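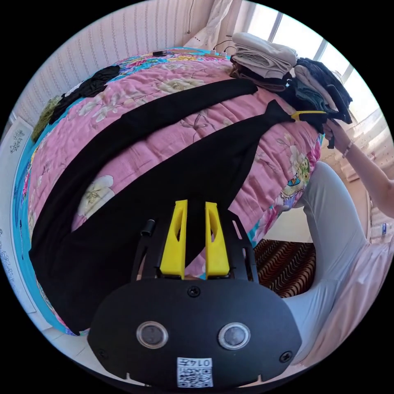
Slide 1. Clothes sorting on the bed, with the Vastden grippers.

Print this page | E-mail this page

Building the Vastden at home and at the Jultbridge workshop
Speaker notes, Siham Fakhoury
Open evening, 29 Jul 2023
Time allowed: 30 minutes, then questions

(Leave slide 1 up while people find chairs. Check the clicker. Water on the left side of the stand, away from the laptop!)

Good evening, everybody, and thank you for coming out on a warm night to hear about what is, when you get down to it, a pair of tongs with opinions. I'm Siham, I have the bench by the back sink, and if you've been in over the spring and smelled hot plastic and heard somebody muttering, that was very probably me. Zaid Nseir did most of the wiring and Kumiko Yokoyama drew the housing, and they're both in the room, so if I get something wrong they will wave.

I'll start with what we wanted, because people keep asking me whether we've built a robot, and I never give the same answer twice. What we wanted was a robot arm that could put clothes away. We don't have that yet. What we have is the hand, and the hand doesn't need the arm to be useful. You hold it in your fist, you squeeze, and the two yellow fingers close. It records what it sees and how wide the fingers are while you go about your chores. Later on you give all those recordings to a program, and the program tries to work out what a hand should do when it meets a sock. So for months now we've been doing our own laundry the slow way.

(Pause. Hold up the spare gripper. Squeeze it a couple of times so the back row can see the fingers move.)

The fingers

Let me talk about the fingers, since they took the longest and I'm fondest of them. We're on version 13. The first ones were solid, stubby things and they were fine for blocks and cups and hopeless for cloth. If you've ever tried to pick up one layer of a T-shirt with a pair of pliers you'll know the feeling, you either get nothing or you get the whole shirt and the bedspread too.

The ones you see on the slide taper toward the tip and have a long opening cut through the middle. The opening lets the finger give a little when it meets something. It also saves plastic and printing time, and I'd love to claim we planned that part. Ulises Ñahui brought in a drawing from a fishing-tackle thing he'd been making and said, why don't you just take the middle out? So we did. Version 5, I think, or it may have been 6 (Zaid, was it 6?). We've been fiddling with the wall thickness ever since.

Yellow, by the way, was the spool on the shelf. It has turned out rather well for us, as the fingers stand out nicely against dark trousers and sweaters, and the program needs to find the fingertips before it can do much else. If you're planning to copy the design, please do pick a color you don't wear a lot of. My brother built a set in navy blue. He has a great many navy blue socks.

(If anyone asks about filament brands: whatever is dry. Don't get drawn in, this ate ten minutes at the March meeting.)

The housing

Kumiko's housing is the black rounded part. There are two round windows on the face of it, side by side, and three screws, one at the top and one down near each side. Earlier housings had a lot more screws than that and it took an age to get the lid off, and you always need to get the lid off. I'd say if there's one piece of this project I would hand to a beginner and say "look at how this was thought through," it's the lid. You can open it on your knee, sitting on the edge of a bed, and not lose anything down the back.

The silver rims around the windows were Kumiko's idea too. I was against them, I thought they were only for show, and I've come around completely.

Down at the bottom edge there's a little white label with a QR code and a number. The one on the slide is 0147. I know it reads upside down, and please don't imagine we've made a hundred and forty-six others! The numbers come from a roll of labels that Sawsan Haddad already had, and we started wherever the roll started. The program reads the code so it knows which gripper a recording belongs to, and that matters more than I expected, as no two of them close in quite the same way. Mine squeaks a bit, too, but the program doesn't care about that.

(Click to slide 2, the frame drawing. If the projector is sulking, just describe it and move on.)

The frame and the squeeze

Between the housing and the fingers is a black frame with angled struts at the sides. The struts are there for people like me who lean on things. We had a straight-sided frame first and it twisted when you pinched anything heavy, a wet towel for instance, and once it twists the fingertips stop meeting. You'd look down and see them passing each other like people in a hallway. Angling the struts fixed most of it. The rest we fixed by telling me to stop leaning.

For the squeeze mechanism I'm going to send you to Zaid afterward, he has the old parts in a biscuit tin and he's very patient. The short version is that there's a lever, a spring and a rail, and the spring was wrong for a long time. Too stiff, and your hand is worn out before you've finished the shirts. Too soft, and the jeans fall out. We tried springs out of pens, a desk lamp, and one clothespin. The one we settled on came from Vasitz, the little hardware counter in Lins, from the drawer under the register, and if you go and ask for "the gripper spring" they'll know by now what you mean.

Working on the bed

People are often surprised that we do so much of this at home. The workshop has good benches and good light and a proper first aid box. It doesn't have a bed, though, and clothes behave differently on a bed. The surface sinks. The quilt wants to come along with whatever you're picking up. On a bench a pair of trousers lies flat and waits for you, and on a quilt it has folds and valleys and half of it is hiding under the other half.

We also wanted patterns. A plain gray bench is very kind to a program, and then you bring it home to a flowery pink quilt with a turquoise border and it falls to pieces. So my advice is to use the busiest bedding you own, and use the window too. Bright daylight from one side is hard for it, and real bedrooms have windows.

(This is the place to tell the pillowcase story if time is good. If past the halfway mark, skip it.)

How we run a session, for those who'd like to try:

Put the pile within reach before you pick up the grippers. You can't do much else once your hands are full of them.

Start with the big dark things, trousers and sweatshirts, and leave the small things for when you've got your rhythm.

Go slower than you want to. Then a bit slower than that. Zaid folds as if he's got a bus to catch and his recordings are a blur from start to finish (he's waving, I see him).

If you drop something, leave it in. We used to throw those recordings away and I'm sorry we did. The picking-up-again is some of the most useful material we have.

Take a rest between piles. Have some tea. I mean this, the grippers don't look heavy and your wrist will have a different view by evening.

Where we've got to

We set ourselves a goal of 3,000 recordings. I'd hoped to stand here tonight and announce we had them, and we don't, we're still plugging away, though we're a good deal closer than we were in March. Everyone who's borrowed a pair and sent back an afternoon of laundry, thank you, truly. Sawsan checks every single one for sound, sync and finger position, and she's also the person who noticed that one of our grippers had been reporting itself shut for a whole weekend while it was plainly wide open.

As for what the program has learned so far, I want to be fair about it. It's decent at finding the waistband on a pair of trousers. It's fairly good at knowing a stack from a heap. It's poor with sleeves and it has no idea at all about fitted sheets, and there I feel we're equals.

(Click to slide 3, the parts list. Leave it up through questions.)

What I'd do differently

I'd label the cables on the first day. I'd print one spare finger every time I printed a pair. I'd have asked Ulises to look at things much sooner, as he walks past, says one sentence and saves you a month. And I would have written down which version was which. There's a shoebox at my house with fingers in it from every stage, and I honestly couldn't put them in order now.

The drawings are on the shared drive in the Vastden folder, along with Kumiko's lid notes, and you're welcome to all of it. If you'd like to borrow a pair, come and sign the clipboard before you leave. Bring them back charged, please, and with the fingers wiped, especially if there are pets in the house.

(Questions. Repeat each one into the microphone so the back can hear. Likely ones: cost, battery, can it do dishes. Battery goes to Zaid. Dishes, no, the housing isn't sealed, please don't.)

(Afterward: collect the spare gripper from whoever has it. Fold the table. Lights.)

Print this page | E-mail this page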